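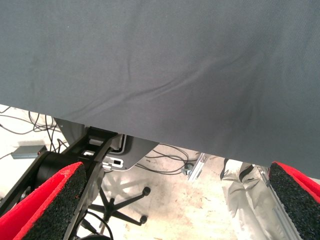
LINDSAY — Makers of workwear and soft furnishings in the town will have to give more detail on the labels of woven cloth sold by the metre under a revised trading code that takes effect in April. The code, drawn up by the Ratden Textile Exchange, covers fibre content, finished width, weight and shrinkage after washing. It applies to plain cloth as well as printed. Dark grey fabric with a fine weave and a matt finish, of the sort that shows shallow diagonal creases when it is laid out, is one of the grades most often returned by buyers, according to the exchange, and it has been given its own section in the new text.

Under the present rules a seller need only state the main fibre and the nominal width. Shrinkage is left to the buyer to test. The revised code sets a limit of 2 per cent in either direction after a single wash at the temperature stated on the label. Cloth that shrinks by more than this can still be sold, but the measured figure must be printed next to the price.

Elspeth MacAulay, technical secretary of the exchange, said most complaints in the past year concerned curtains and loose covers that no longer fitted after the first wash. "The cloth was sound in nearly every case," she said. "The maker had cut it to the finished size without an allowance, and the label gave no figure to work from."

The code also changes the way weight is recorded. Samples must now be rested flat for five hours before weighing, in a room held at a steady humidity. Mills had been using different resting times, and results for the same cloth could differ by enough to move it from one grade to another. A heavy grade is now defined as anything over 300 grams per square metre. Backing and coatings are included in the weight and must be listed separately.

Skaltum, the largest of the mills that supply the exchange, said it had already altered its finishing line to meet the shrinkage limit. The cloth is passed through steam under low tension and then cooled before it is rolled. The company expects the extra stage to add around 5 per cent to the cost of its plain weaves. It does not intend to change the price of its twills, which were steamed before the code was revised.

Smaller sellers have asked for more time. Evander Forsyth, who runs a cloth warehouse on the edge of Lindsay, said much of his stock was bought as ends of rolls and came without any test record. He would have to cut a sample from each piece and send it away, he said, and on a short length the sample could take up most of the margin.

The exchange has agreed that pieces too short to test may be sold as remnants, provided the word appears on the ticket and no claim is made about shrinkage. Stock already on the shelf can be sold under its old labels until the end of the summer.

Testing will be carried out by Ponix, a laboratory in Ratden that handles flame and colour tests for the exchange. Results will be sent to the seller by post and entered in a register open to trade buyers. A printed copy of the code can be collected from the exchange office in the mornings.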